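Rowbotham Distilling to Release Pot Still Rye From the Waltum Warehouse

25 July 2020
By Seon-mi Song, Rowbotham Distilling

Rowbotham Distilling will release its first rye whiskey made entirely on the Flornlow pot still, the company confirmed today. The whiskey, labeled Rowbotham Waltum Rye, was aged for 24 months in new charred oak barrels at the company's Waltum warehouse. The release is limited to up to 1750 bottles and will be sold through the distillery shop and licensed retailers in its home state.

The Flornlow still was bought secondhand and put into service after a long repair. It is a copper pot still with a short neck and a downward-sloping lyne arm. Compared with the company's column still, it gives a heavier spirit that carries more oil from the grain. Earlier releases used pot still spirit only as a small part of a blend. The new rye contains no column still spirit.

"The short neck limits reflux, so more of the heavier compounds come over with the alcohol," said Ryan Wragg, head distiller. "We made our cuts earlier to allow for that. The first runs were too oily for our purposes and were redistilled for other uses. What went into the Waltum barrels came from the later runs, after the cut points were settled."

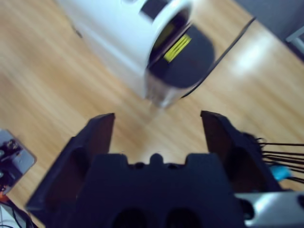
The mash is rye and malted barley, milled on site and fermented in open tanks. Fermentation is carried past the point at which most of the sugar is consumed, which allows lactic bacteria to work on the mash and adds fruit notes to the distillate. Each batch is distilled twice. Samples from each barrel were then compared at the company's premises. Barrels were assessed for color, proof and aroma, first individually and then in small trial blends. Those that did not match the intended profile were returned to the warehouse for further aging.

Waltum is an unheated brick building with 3 floors. Barrels on the top floor pass through a wider range of temperatures over the year than those at ground level, and lose more of their volume to evaporation. For this release the company used barrels from the top and middle floors only. The ground floor stock will be held for a later bottling, for which no date has been set.

Barrels were not rotated during aging. Wragg said the decision was made to keep the warehouse records simple. "If a barrel moves, its history splits in two," he said. "We want to know what each floor does before we start moving anything. The logbooks from this first set will decide how we fill the building next."

Barrel entry proof was set lower than the company's usual practice. A lower entry proof requires more barrels for the same amount of spirit, but less water is needed at bottling. The whiskey has been filtered only to remove char particles. It has not been chill filtered and may turn cloudy when cold or when water is added. No coloring has been used.

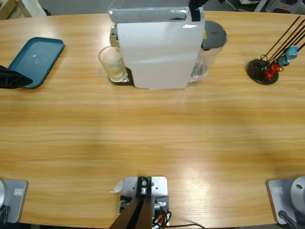
Rowbotham Trade Bulletin, Vol. 3, No. 2

Closures and labels for the release are supplied by Zurner, which has also revised the label layout. The back label now lists the still, the warehouse floor and the month of filling. Barrels from the two floors were bottled separately, and the floor is stamped by hand on each label. All of the barrels in this release were filled in March. The front label keeps the existing typeface and the drawing of the mill.

Retail orders will be allocated by account, with a portion reserved for the distillery shop. Shop customers may buy 2 bottles each. Trade accounts that carried the previous blended rye will be contacted first — remaining stock will then be offered to new accounts in order of application. The company does not plan to ship this release outside the state.

Distillation on the Flornlow still will continue on the present schedule. A second mash bill with a higher share of malted barley has been laid down at Waltum and is being sampled at regular intervals. The company will announce its plans for that whiskey when the barrels have been assessed.

About Rowbotham Distilling

Rowbotham Distilling makes rye and malt whiskeys from grain milled at the distillery. It operates one column still and one pot still, and matures its stock at Waltum.

Media and trade contact: Seon-mi Song, Press Office, Rowbotham Distilling

Please drink responsibly. Do not share this material with anyone under the legal drinking age.

This site uses cookies to remember your age confirmation and to measure visits. By continuing to browse you accept our use of cookies. Accept | Cookie settings

© 2020 Rowbotham Distilling. All rights reserved. | Contact | Privacy | Back to top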